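Dosing by volume: a spoon, a glass cup and 59 beans

2021-06-12

Share this post · 14 shares · 6 comments

The scale stopped reading in March. The display came on, showed a row of dashes and stayed there through two sets of batteries. I ordered a replacement load cell, which was the wrong one, and in the meantime I still had to make coffee every morning. These are my notes on measuring whole beans by volume, which I had always assumed was too inaccurate to bother with.

The beans were from Mathebula, a small roaster that sells by post in 400 g bags. I used one bag for the whole exercise. It was a medium-dark roast, and that matters, as a darker bean is larger and lighter for its size than a pale one. None of the figures below will transfer to a different roast without checking.

Equipment was as follows. The grinder is a Bulleo hand mill with steel burrs, left at the same setting throughout. The kettle is a plain stovetop one. For checking purposes I borrowed a scale that resolves to a tenth of a gram, and I returned it once the tables were filled in, so everything since then has been by spoon.

Counting

My first thought was to count beans. It is accurate, since the beans in any one bag vary less than you might expect, but it is slow. I counted out one cup's worth at 59 beans, then did it again with different beans from the same bag. The second lot weighed within half a gram of the first. For a pot serving two, the same method would call for 112 beans or so if I allowed for the slightly weaker brew I prefer in the afternoon. I did it once and would not do it again before breakfast.

Spooning

A level spoon of whole beans is not a well-defined thing. Beans do not level. They sit up in a heap, and a heap in a small bowl may hold one bean more or fewer depending on how they land. The relative error is large for a single spoonful and falls as the number of spoonfuls goes up, provided the errors are random. Mine were not random to begin with. I was taking bigger spoonfuls at the start, when the container was full, and smaller ones when it was nearly empty and the spoon was scraping glass.

Two changes fixed most of this:

Keep the container topped up. With beans close to the rim the spoon goes in at the same angle each time.

Use a small spoon. A teaspoon takes longer but the overshoot is smaller. The dessert spoon was quick and consistently over.

I also tried the plastic scoop that came with the Zullen filter machine we used to own. It is marked with a line, but the line is for ground coffee. Whole beans filled to that line came out light every time. It has gone back in the drawer.

Where to put things

I lay everything out on the white table, mainly so that I can find dropped beans. The beans go in a handled glass cup, and the spoon gets a small glass dish of its own. The mug is red and belongs on the right, where I can reach the handle. The dish was an afterthought. Roasted beans leave a film of oil on metal, and a spoon put straight down on a white surface leaves a brown smear that has to be wiped up later. 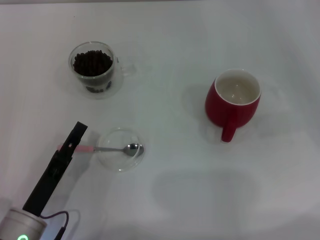

Can beans be kept in an open glass cup on the counter?

Only for the day's use. Light and air both stale roasted coffee, so put out what you need that morning and leave the remainder in a closed bag or tin in a cupboard.

I wash the cup between bags. Old oil on the inside of the glass goes rancid, and the smell carries over to fresh beans. Washing-up liquid and hot water are enough, followed by a full day of drying upside down on the rack.

The correct load cell has since arrived from Filimetti and the scale works again. I use it for the first cup from a new bag, work out how many teaspoons that comes to, and write the number on the bag in pencil. After that the scale stays on its shelf until the bag is finished.

6 comments (showing 3)

grindcoarse
Did you try shaking the cup to settle the beans first? I get a more even spoonful that way.

Author reply
I did. It made no difference I could measure with this roast. It may do with smaller beans.

pottering_on
I have used an old egg cup for years, filled to the brim. No idea what it weighs. Coffee is fine.

Get new posts by email. Join 1,000 other subscribers. Unsubscribe at any time.

This site uses cookies to count visits. Accept · Manage settings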